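How to Put Your Laundry Room on a Smart Home Schedule

By Agnese Org

Most people start a smart home with lights and a thermostat, and the laundry room comes last. It takes an evening to set up and you don't need a new washer. What you need is a smart plug with energy monitoring, a hub that can read it, and a phone. I used an Esard plug and the Nostenance hub, but the menus are much the same on other systems.

Before you buy anything, check the rating plate on the back or inside the door of your washer and compare it with the maximum load printed on the plug. If the washer draws more than the plug allows, stop and look for a clamp-style monitor. Electric dryers on a large outlet are out for this method. 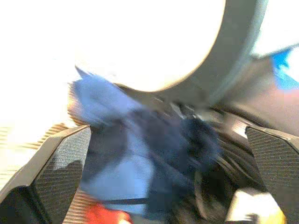 Page 12

Step 1. Add the plug to the hub

Plug it in near the hub first, with nothing connected to it. Hold the button until the light blinks, then choose Add Device in the app. Give it a name you can say out loud. "Washer" works. "Laundry Room Plug 2" will be misheard by any voice assistant.

Once it shows up, move it to the laundry room and wait a minute for it to reconnect. If it drops off, the signal is too weak down there. A second plug halfway along usually fixes this on Zigbee. On Wi-Fi you may need to move the router or add an extender.

Step 2. Turn off remote power control

Open the plug's settings and switch on Lock Relay, or whatever your brand calls it. You want to read the power, and you don't want a bedtime routine cutting the washer off in the middle of a rinse. Also set the power-on state to On, so the plug comes back after an outage.

Step 3. Watch one full load

Run a normal cycle and look at the power graph afterward. Mine sat under 10 watts when idle, passed 200 while the drum was turning, and dipped several times in between during soaks. Write down your idle number and the length of the longest dip.

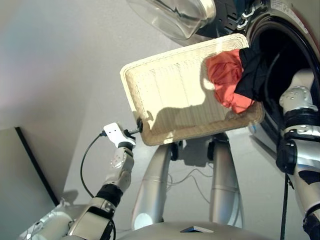

Loading the washer from a wicker basket.

Step 4. Build the two rules

Rule one: when power goes above your idle number and stays there for a minute, set a switch called Washer Running to on.

Rule two: when power stays below your idle number for longer than the longest dip, and Washer Running is on, send a notification and set the switch back to off.

Damián Cuevas wrote in after an earlier version of this page to say his alert came twice per load. His wait time was too short. Add a couple of minutes and test again.

Step 5. Set quiet hours

Under Notifications, block the washer alert overnight. I use 10 p.m. to 7 a.m. You can have the hub hold the message and send it in the morning.

If you pay a time-of-use rate, add a reminder for when the cheaper hours begin. Look up the hours on your own bill, and check them again in November if your utility has a winter schedule.

Next: Adding a leak sensor behind the washer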